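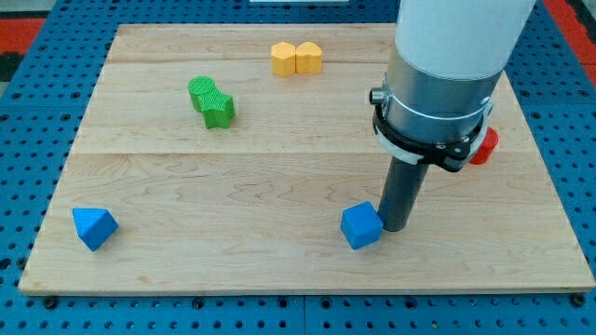 I have been going to open days at workshops and labs most of my adult life, and I've come to believe the best ones are the slow ones. The June afternoon at Jarkport had its showy side, of course, with a big screen by the door telling us about 4000 hours of this and 126 of that, and I'm afraid I walked straight past it. What held me was a wooden board with some coloured blocks on it, a green star and a pair of yellow ones among them, and an arm with a plain grey rod where I'd expected fingers, its tip right down beside a blue cube. A rod can't pick anything up, so all it has is the nudge, and I found I cared a great deal about that cube!

Ashraful Weerakoon, who was looking after our group, let us stand there as long as we liked, and I wish more hosts would. Too many demonstrations are rehearsed until they look like a television ad, and you go home having learned that somebody owns an expensive machine. Give me the hard little job in plain view - pauses, second tries and all - and let the neighbours ask their questions. I asked 2, and would happily have stayed for more if the tea hadn't been on.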